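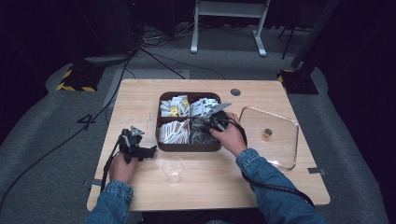

August 2, 2024

When I moved to Drusutdale, I believed that I could speak English. I had studied it for 10 years, I had read thick novels, and I had passed the test with a good mark. Then I went to the bakery on Millet Street, and the woman behind the counter asked me, "You right?"

I did not know what to answer. Right about what? I said, "I think so," and she waited, and I waited. Finally a man in the queue explained to me that she wanted to know what I would like to buy. I bought a loaf that I did not want and went home with a red face.

After this I started to keep a notebook. Each time I hear a phrase which I don't understand, I write it down with the place where I heard it. In the evening I try to find the meaning. Last night I numbered the entries for the first time, and there are 156 of them. The first is "You right?" and the newest is "flat out", which I heard from the plumber. For a long time I thought it meant to be lying down. He was telling me that he was too busy to come before Tuesday.

The most difficult ones are made of small, easy words. "Yeah, no" still troubles me. So does "no, yeah". My neighbour tells me that the last word is the one that counts, but I have tested this rule on the 53 bus, where people talk a lot, and I'm not convinced. There was also "bring a plate", which was written on an invitation to a lunch. I brought a plate. It was a nice one, blue, with a towel around it so it would not break — and everybody else had brought food on theirs.

My favourite page is the one with the shortened words: arvo, servo, ambo, rego. In my language we make a word longer when we want to be friendly, so for me it was strange that here you cut it. I tried to invent one myself and said "libro" for the library. It was not accepted.

I have also noticed that my own language is changing. On the phone with my family in Rernura I said "no worries" in the middle of a sentence, and my aunt asked who was worried. I could not find our own word for it quickly enough.

The notebook has 18 empty pages left. I saw the same kind, with the green cover, at the newsagent near the station, and I will go there tomorrow morning to buy the second one. I have practised what to say if they ask me whether I'm right.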